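Talk notes: The Toy Bin and How to Live With It
Skemine Parents' Evening, Thursday, September 23, 2021
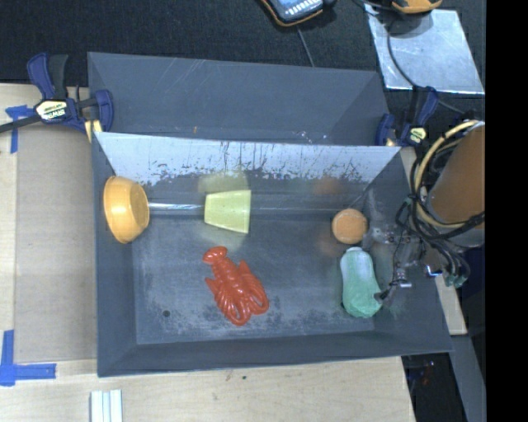

Good evening, everybody, and thank you for coming out on a school night. (Wait for the chairs at the back to settle.) I want to talk about play kitchens tonight, and mostly about putting them away, which I know is the part that makes us all groan a little.

At the Pluvetetti playroom we went over to big gray bins in May, and I'll admit I was sad to see the pretty baskets go. But the bins have been good to us! A bowl goes in, a cup goes in, a red lobster goes in, and a four-year-old can look down and see every bit of it without tipping the whole lot out on the rug. Dark gray is a dull color, I grant you, and that's why I like it. Anything yellow or orange or red shows up on it beautifully.

(Slow down here, I always rush this.)

Please don't fill a bin to the top. I used to, for years. A single layer on the floor of the bin is plenty, and the rest can go up on a shelf and come down another week. Children greet a cup they haven't seen since last month like a long-lost cousin.

People ask me whether they should sort, with dishes in one bin and sea creatures in another. Well, you can, and at the Galli Street room they do, very nicely, with little drawn labels. Ours get mixed. The lobster is supper, you see, and supper belongs with the bowl. I gave up arguing that point a long time ago and I've been happier.

Washing: warm water, a drop of dish soap, and a towel on the counter overnight. Wipe the bin itself while it's empty and get into the seam along the back, where crumbs like to hide. Scratches and scuffs won't hurt anything, so leave them be.

(Mention the Indesel swap table by the door. It closes 10 minutes after the talk, so nudge people along kindly.)

Tidy-up song next. Get everyone standing, even the dads in the last row, and sing it through twice. Then questions, and then there's coffee and the lemon cake in the hallway.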